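Where Does the Fruit Go? Laying Out a Small Prep Table

Final report, Household Layouts studio
Group: Elibariki Nyamweya, Soledad Kasprzak, Efren Lagman
Adviser: Aileen Pangilinan

1. Why fruit

Our first proposal was a whole kitchen. Ms. Pangilinan read it, asked which of us owned a kitchen, and handed it back. What was left after the cuts was one tabletop, one colander and the question of where a person should put fruit while getting it ready to eat. It is a smaller topic than it sounds, and it took us until August.

2. What we did

We asked 16 people from the Pekham residence hall to sort and slice fruit at a table of their own choosing, then sketch where everything had ended up. Efren wanted them to sketch it beforehand too. The two sets of drawings had almost nothing in common. People plan like surgeons and work like raccoons.

From the sketches we settled on a layout with the colander near the middle, lifted on a riser, and loose pieces kept in front of it. The knife gets its own spot off to one side. Soledad argued for the knife in the center and was outvoted, and would like that recorded.
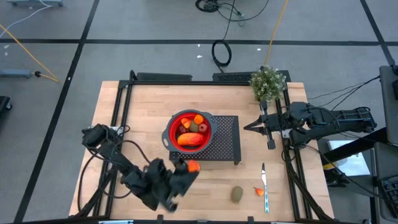
The riser was the part we fought over most. With the colander flat on the wood, people leaned over it and dripped on their sleeves. A perforated stand lets the water through, though it also lets the water reach the table, so we spent a week learning about towels. We chose a collapsible colander for storage reasons and then never once collapsed it.

Mixing the fruit was deliberate. A bowl of only apples is easy on everybody. Put a papaya in with a plum and a kiwi and the long piece claims the bottom, while the round ones sit wherever they can find room. Most of our complaints came from papaya.

3. Cost

Our budget was 3,000 pesos. We spent 1,142 on fruit, a good share of it eaten by the group in what Elibariki's notes call "informal testing," and 707 on the stand and colander. The rest went back to the department, to general surprise.

4. What we would change

The knife spot works for right-handed people. Our one left-handed participant, Crisanto Bautista, reached across the whole table for it every time and was very polite about it. A second version should let the layout flip.

We would also decide earlier where the peels go. They are missing from all our drawings, and by the end of each session they were everywhere else.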